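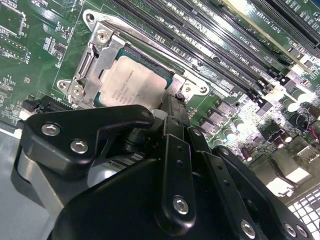 图片来源:Natsumi Tsuchiya

2/13/26 周五 导热硅脂老化对比,第三轮

烘箱昨晚又自己停了一次,温度记录断在半夜,断多久不清楚。Bresard那台记录仪的电池盖用胶带粘着,我去年说过要换,看来是说给自己听的。

今天的样品还是两种:Drorkuta灰膏,Ventura白膏。玻片各取8组,50度先放一夜,再进循环箱。目标384个循环,目前走完33个,照这个速度,3月能看到结果,前提是烘箱肯配合。

灰膏边缘已经出油,玻片上一圈黄印,用无尘纸一擦就散。白膏没出油,但变得很有主见,刮刀下去会碎成渣。说明书写的是“长期保持柔润”,这个“长期”有多长,我打算写邮件去问,措辞还在斟酌。

Malsha认为出油和涂层厚度有关,应该用丝网印刷控制厚度。我同意。丝网上周被拿去Draronance那边印门牌了,门牌倒是很漂亮。 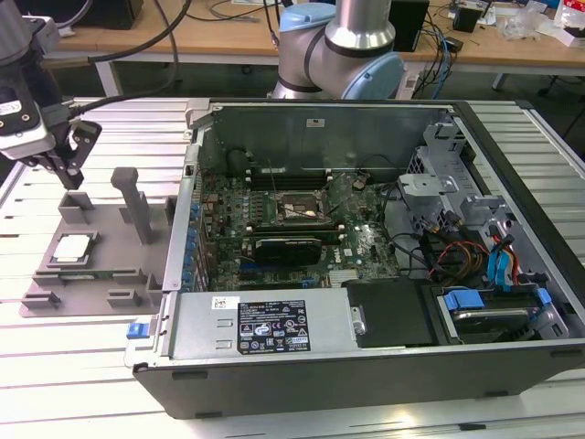

侧放的机箱,CPU插座空着,固定框打开。

下午重做称重。天平零点漂得厉害,关了空调就好,关了空调人不太好。折中办法:称的时候关,记数的时候开。前两轮的数据大概都是吹着风称的,先打问号,别急着删。

清洁剂:异丙醇只剩瓶底。柜子里有一瓶标签写“异丙醇?”的,问号是谁加的不知道,我没用,放回去了,又补了一个问号。

给周一接手的人:
循环箱左边的门要抬一下再关,否则报警。
白膏的针筒别竖着放,油会往上跑,第一管挤出来的不要用。
玻片编号从右往左。第一轮我贴反了,后面只好将错就错,改回来的话对照表全废。
称重表格里黄色的格子是我手填的,别拉公式。

还没想明白的:同一批灰膏,靠箱门那几片出油明显少。温度不均,还是我涂的时候已经饿了,手抖涂薄了。下周把前后位置对调再看。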